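23/03/2025

Pad comparison, hand-held grippers, second round. Sunday, so I had the bench to myself until Raed came by after lunch.

Carrying on from the list Harriet left on the whiteboard. We have two pad compounds to choose between before the Plalesham order goes in: the softer one from Marchetti and the stiffer one we've been cutting ourselves. Same pad outline, same backing, same screws. Lekovora wants the answer in writing by June but the order has to go before that, so in practice they get whatever we decide this month.

Changes since last entry:
Re-zeroed the jaw opening on both units. The left-hand unit was reading 2 mm open when fully closed. Cause was the encoder coupling, which had crept on the shaft. Tightened, marked with paint pen. Check the mark before every session, please.
Swapped the wrist lens on the right-hand unit for the wide one. The old lens lost sight of the object for most of the last part of an approach. The wide one keeps both jaw tips in view the whole way, at the cost of a lot of bend in straight lines near the corners. Kiều says her calibration handles it. I haven't checked the residuals myself.
Trigger spring back to the original. The light spring was nice for ten minutes and then everyone started closing on things by accident.

What I care about for this round is household items in ordinary clutter. The bench blocks told us nothing, both compounds got full marks on them. Cartons, soft bags, bottles and wrappers are where the differences show up, and working down into a container with the jaws wide is a lot harder than picking off a flat surface. The opening is fine. The trouble is clearance behind the jaws, where the frames want to hit the rim before the pads are anywhere useful.

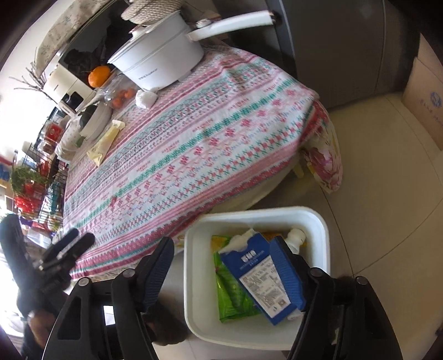 Cartons first. Soft pads hold a carton at a lower squeeze and the panel doesn't buckle as much. Stiff pads need more trigger and if you come in at an angle they bite on one edge and the carton swings. With a square approach I couldn't tell the two apart, so part of this is operator. Hollis is going to repeat it without being told which pads are on.

Snack bags go the other way, which I didn't expect. The soft compound drags on the film and folds it under the pad on the way in, so you end up holding a pleat with most of the bag hanging off it. The stiff pads slide in and then close. Raed got the same result with his own bags and he holds the tool quite differently from me.

Bottles: no difference worth writing down. If it's a round cap, go for the body.

Two-handed work is still awkward. Holding the second gripper ready and out of the way tires the wrist after a while, and you start resting it on things. I'd like the grip angle looked at. Lindsay has a printed wedge from the Jirkilgate job that might fit between handle and body, will ask her.

Log total for the round is 87 picks, of which 4 are thrown out for tracking dropouts. All 4 were on the right-hand unit and all during fast turns at the wrist. Could be motion blur with the new lens, could be the exposure setting that nobody changed back. Look at exposure first, it's the cheap one.

Session file is 734 on the shared drive. The notes field says "soft" for the whole file and that is wrong, the second half is stiff. I'll fix it Monday if I can still get write access. If you pull it before then, split on the pad change marker.

Leaning toward stiff pads with a thin soft facing, glued, bottom half only. Bags would meet the stiff part first and cartons would sit on the soft part. Raed thinks the facing will peel at the step inside a week — he may be right, the last glue joint we tried there did exactly that. Going to cut one pair and see.

To do:
- cut facing, one pair, left-hand unit only
- exposure back to fixed, repeat fast turns
- Hollis blind run on cartons
- ask Lindsay about the wedge
- measure how far the frames stick out behind the pads, and ask Kiều if the model can lose any of that
- more pad screws, we are down to the odd ones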